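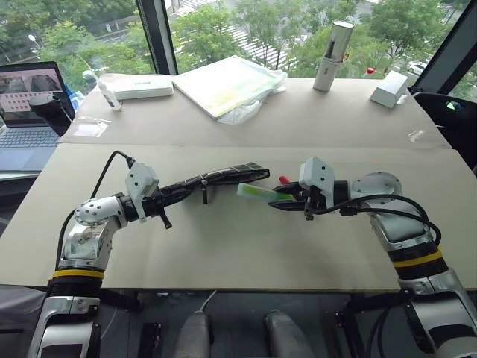
Keep the Big Table

My sister wants me to get rid of my table. It's too big for the apartment, she says, and okay, she's right, you do have to turn sideways to reach the fridge. But I'm keeping it!

I've lived with small tables. For 4 years in Zutthorpe I had one of those fold-down things on the wall, and I ate most of my dinners on the couch with a plate on my knees. I never did a puzzle. I never had anybody over. Where would they put their elbows?

Then my old neighbor Wenceslao Cisternas moved away and sold me his for 60 bucks (plus pizza for the guys who got it up the stairs). Now the mail lives on one end, my sewing lives on the other, and there's still room for soup. People stay late. Last June we had 19 people in here for a birthday, half of them standing, all of them leaning on that table.

So buy the smaller couch, skip the TV stand, and give the space to the table. My sister can keep walking sideways.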